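Home > Community Help > Kitchen & Home > Paint and Finishes

Repainting white kitchen cabinets: how long before I can put everything back?

moreira_kitchen
Posted 16/05/2021

Hi all! I finally took the plunge and repainted my kitchen cabinets, and I'm so happy with the color (a warm white, very slightly creamy). I used the Trilum water-based enamel, two coats over their primer, and the second coat went on last night. The can says dry to the touch in 3 hours and it does feel dry, but if I press a fingernail into the inside of a door it leaves a little dent. Is that normal? I have all my plates stacked on the dining table and my family would love to eat there again. Can I rehang the doors now, and when can I load the shelves? Also, is there any way to speed it up?

Sorted by: most helpful

bondska40
Congratulations, that's a big job and warm white is a lovely choice! The fingernail dent is completely normal. Dry and cured are two different things with enamel. Dry means the water has left the surface. Cured means the film has hardened all the way through, and that takes weeks.

I did my own kitchen last December with a different brand (Jovumora satin, if you're curious) and learned most of this by getting it wrong. I put the doors back up the next morning because I was so excited to see them, and two of them stuck to the frames where the paint touched. When I pulled them open they took a strip of finish along with them. I had to sand those spots, prime again and repaint. So please wait!

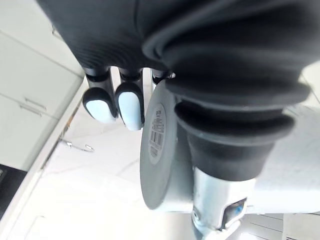 What worked the second time around was leaving the doors flat on blocks for 9 days before I hung them. I put small felt bumpers on the inside corners so that paint never pressed against paint, and they're still on there now. Shelves are the slow part, because heavy stacks of plates sit in one place and sink in. I'd leave those empty for two full weeks if you can stand it, and then start with light things like cereal boxes and plastic tubs. Cast iron goes in last.

For speeding it up, moving air is your friend. A fan on low across the room (pointed away from the doors, or you'll blow dust on them) and a window open on a dry day made a real difference for me. Skip the hair dryer and the space heater. Heat can skin over the top while the bottom stays soft, and then you're worse off than before.

Oh, and no spray cleaners for the first month. A soft damp cloth is plenty. You're so close, and it's going to look wonderful!

paintedlady894
I put mine back after 3 days and it was fine. Different paint though.

moreira_kitchen
Thank you both!! Doors are staying on their blocks and I've moved the fan. I had never heard of the felt bumpers, ordering a sheet of them tonight. One more thing, do the hinges go back on before or after the wait?

bondska40
After! Keep the screws in a labeled bag for each door and you'll thank yourself when it's time to line them up again. I mixed mine up and spent a whole evening sorting left from right.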